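Does anyone need a decluttering coach?

Huguette Fortin charges by the half day to help people in Dekthorpe throw things away, and I went to see her expecting to be annoyed. The trade is full of promises about calm and clarity. My own view is that most clutter comes from small houses and cheap shops, and no amount of folding will change either.

She didn't argue as much as I'd hoped. "A lot of what's sold under this name is rubbish," she said. "People buy boxes to put their boxes in."

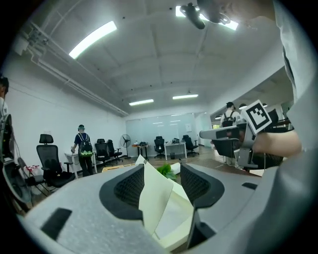 Paper is where she starts, and where I found her most convincing. The average client, she claims, has 20 years of bank statements and has read none of them twice. I asked where that came from and she admitted it was a guess. Her test is to take one item at a time, even if it's only a folded sheet of cream paper or card like the one in the photograph, and open it before deciding. "If you decide by the pile, you keep the pile."

Fair enough, but that is advice my grandmother gave for nothing. Fortin's answer was that people don't take it from their grandmothers.

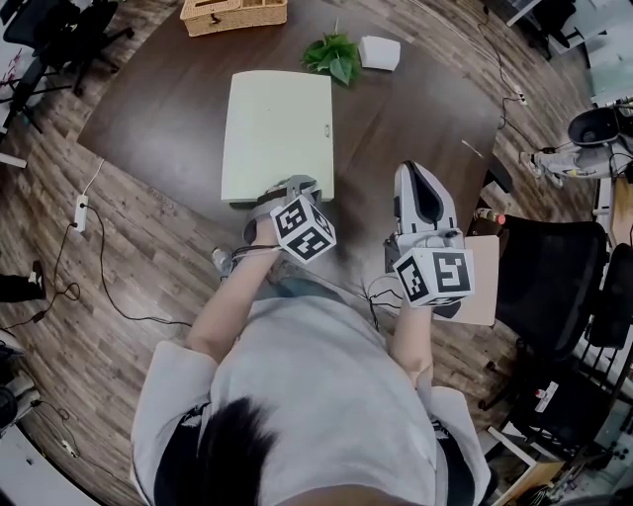

Page last changed: July 15, 2018

We moved on to money. Her Branel course, six evenings of it, comes to about 100 pounds, and she couldn't tell me how many people were still tidy a year later. "Some ring me in January," she said, "and it's all come back." She seemed untroubled by this. I would want a plumber to be more troubled.

She does refuse to sell storage, which I'll grant her. A firm called Zukton once offered her a cut on shelving and she turned it down - or so she says.
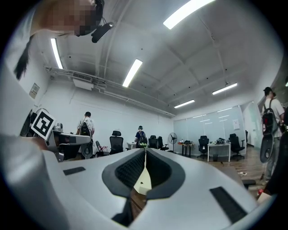 What she keeps herself

Her own loft, it emerged, is full. There are theatre programmes up there, and a broken Campbell radio she means to have mended. "I never said I was cured," she told me, and went to put the kettle on.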